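About Ralturness

Ralturness collects demonstrations for people who are teaching robots to use their arms. A customer has a learning system, the learning system wants examples, and somebody has to sit down and make them. We are the somebody. If you have ever shown a child how to do up a zipper, and then shown them again, and then gone on showing them until lunch, you already know most of our business.

The company was started in May by Firouzeh Zamani and Virgil Ghiță, who had met at Sang, where they wrote software that kept asking for more data than anyone wanted to record. Virgil offered to record some himself over a weekend. He came back with 18 usable examples and a stiff neck, and the idea that this ought to be a proper job with a proper chair. Firouzeh bought the chair. It is still the best piece of furniture we own.

There are 13 of us now, most of them operators. An operator moves the arms, the arms move the object, and the whole episode gets saved with the joint positions and a short written label. Ruxandra Roman trains the new ones. She used to teach piano, and says the main difference is that a robot doesn't have a mother waiting in the car. New people spend their first two weeks on cubes. They usually tell us on the second day that they have got the hang of cubes.

Our longest project so far is Ullow, a set of tabletop tasks done with two arms: stacking, sorting, handing over, putting back. It stands at 3245 saved episodes. Of those, 721 are marked as failures, and we keep every one of them. A system that has only ever seen tidy stacks has no idea what to do with a crooked one, and the world is well supplied with crooked ones.

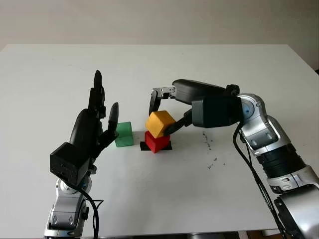
The labels are where the arguments happen. Maricica Avram runs labeling, and has a four-page guide on the difference between "placed" and "dropped from very low down." New operators laugh at it. Then they get their first week of labels back from her with notes in the margin, and after that they keep a copy by the keyboard.

We also built our own recording software, Ristosik. It does one thing we are proud of, which is that it lets an operator throw out an episode without filling in a form. It does several things we are less proud of, and Firouzeh is working on those.

We don't train the models and we don't sell robots. If you need examples of something being picked up, moved or put down – including badly, and on purpose – write to Montserrat Lozano, who handles new projects. Tell her what the object is and how many times you would like it done. She will ask if you really meant that number.

Page last updated 29/09/2020

Comments (3)

gearbox_dad: Do you hire part time? I have dropped things from very low down my whole life.

Montserrat Lozano: We do, mostly mornings. Send me a note and mention the dropping.

plinth: Any chance of seeing Maricica's guide? We have been fighting over "placed" in our lab since spring and could use an outside ruling.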